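The Left Hand of Farouk

Posted August 26, 2025
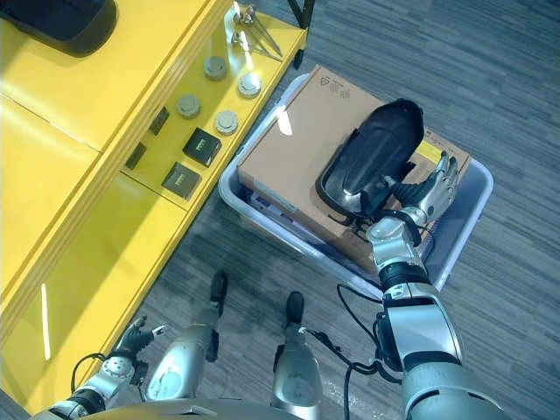 Farouk at the yellow cabinet, right hand on the black shell, caps set out on the ledge.

Farouk dropped things with his left hand and never with his right, and Colton McIntyre had fallen completely in love with the problem.

"It's the wrist," he told Brahim, before Brahim had his coat off. "I had it down to the fingers on the weekend, but it's the wrist! Come and feel this."

Brahim Hegazy put down his tea and felt it. He took the silver wrist between finger and thumb and rocked it, the way his uncle used to rock the wheel of a car to find a bad bearing. There was a tiny give, a tick you noticed in your own knuckles before you heard it.

"That's lovely," he said.

"Isn't it?"

They had been looking after Farouk since March, when the shop in Relley took him on for sorting and packing. He had 1,802 hours on his joints. The Maltuletti manual, 600 pages of it, said the wrists wanted grease at 3,000, and Colton had believed the manual right up until the first dropped cap.

"So who's been leaning on him?" Brahim asked.

"He has. Watch."

Colton ran the packing job at quarter speed. Farouk bent over the bin, reached out with his right hand, and let his left drift toward the cabinet to steady himself. The dark fingers curled. They met the yellow panel with hardly a sound and stayed there, and the whole of him settled onto that one wrist like a man resting against a bar.

"Oh, you poor old thing," said Brahim.

"All day long! Every box. Somebody set his stance too narrow and he's been propping himself up ever since." Colton was grinning so hard his glasses had moved. "I love that he worked it out. It's a terrible idea and it works."

They did the stance first. Colton typed, Brahim knelt on the carpet with a tape measure and called out the gap between the feet, and they went wider a little at a time until Farouk could bend and come up again with his left hand hanging free. Then they powered him down and took the cover off the wrist. There were 7 small screws, and Brahim lined them up on a clean rag in the order they came out – he had lost one in a carpet like this once and still thought about it.

The grease inside had gone the colour of strong coffee. He cleaned it away with cotton buds, and Colton held the lamp and talked the entire time, about bearings, about a Prullico arm he'd rebuilt as an apprentice, about how good it was going to feel when the tick was gone.

It took two goes to seat the new bearing. The second time it slid home with a soft click and both of them said "ha" at once.

Brahim put the screws back. Colton powered up, and Farouk raised his head, opened his left hand and closed it again, finger after finger.

"Give him a cap," said Colton.

Brahim took one off the ledge and set it in the open palm. The hand turned over slowly, all the way, and they both crouched to listen.

"Again," said Brahim. "Turn the fan off this time."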